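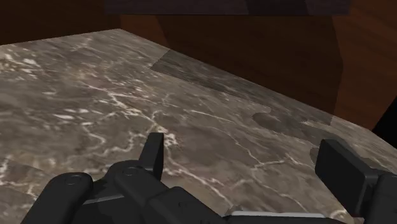 Markos Vlachopoulos
Contributing writer, amateur sport

Last May I played my first full season match for Orkel, a small club where most players are over forty and the goalkeeper is 47. We lost by 5 goals. I am not writing to complain about the result. I want to write about the clock.

In our league the referee keeps the time alone, on his wrist, and he tells it to no person. When we ask how much is left, he answers "enough". I find this wrong. A player who has run for more than one hour has a right to know if he must save his legs for ten minutes or for two. In basketball, which I played as a boy, the clock hangs on the wall and everybody can see it, also the grandmothers.

My friend Glykeria Giannakopoulos, who coaches at Margaritis, does not agree with me. She says that a visible clock teaches players to waste time, and that football is 90 minutes of not being sure. I respect her opinion, but her team was leading when she told me this.

Against Arnusero we were one goal behind and I believed the match was almost finished, so I went forward with all the others. There were still 6 minutes to play. They scored two times into our half, where only the goalkeeper was standing, and he had many things to say to me after.

A simple clock on a table near the bench would be sufficient. The referee could still add his extra time, as he likes. I have asked the league for this twice in writing, and I will ask again before the new season starts.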